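Dawber Named to County Public Defender Advisory Board

October 25, 2018

Bendgate attorney Sheila Dawber has been appointed to the Ayala County Public Defender Advisory Board. She fills the seat left open in April and will serve a term of 3 years.

The board reviews caseloads, hears the office's budget request and makes recommendations to the county commissioners. It does not hire or supervise individual attorneys.

Dawber has practiced in Bendgate for most of her career, first with the firm of Belell & Stiso and later on her own. She has taken court-appointed cases in both municipal and common pleas court.
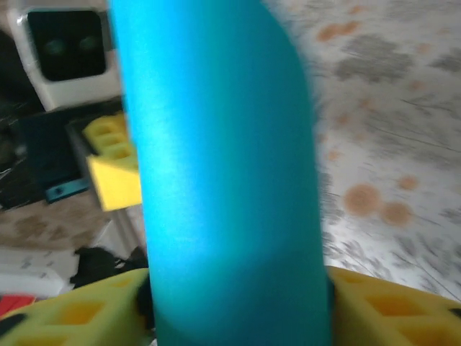

"The first thing I want to look at is how cases are handed out," Dawber said. "We have good lawyers on the appointment list, but the same few names keep getting the calls."

The public defender's office opened 1,886 cases last year, up from 1,692 the year before. Most were misdemeanors. The number of staff attorneys did not change in that time, and more of the overflow went to private lawyers on the list, who are paid by the hour and bill the county when a case closes.

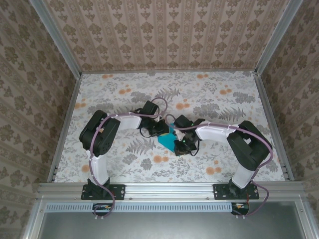 Two robot arms with their grippers at a teal cloth.

The list now has 40 attorneys. Lawyers who want to be added must be in good standing, carry their own malpractice coverage and complete the training session held at the courthouse annex. Felony appointments have a separate application – the form is at the clerk's window on the second floor.

Dawber said she would also like the board to look at the time between arraignment and a client's first meeting with counsel. The office does not track that now.

The board meets next month in the commissioners' hearing room. The meeting is open to the public, and written comments may be left with the clerk beforehand. 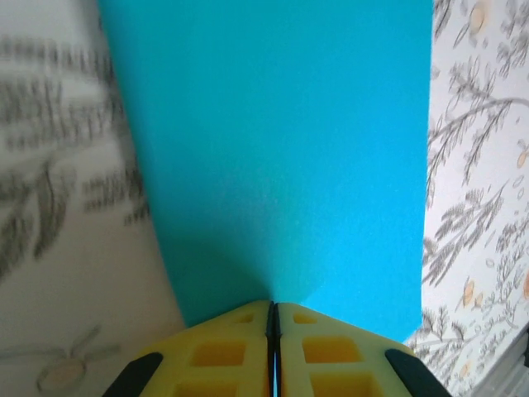
COURTS & COUNTY

The clerk's office reminds residents that payment plans for fines and court costs must be set up in person. Bring a photo ID and the case number. Payments after that can be mailed or left in the drop box by the side entrance.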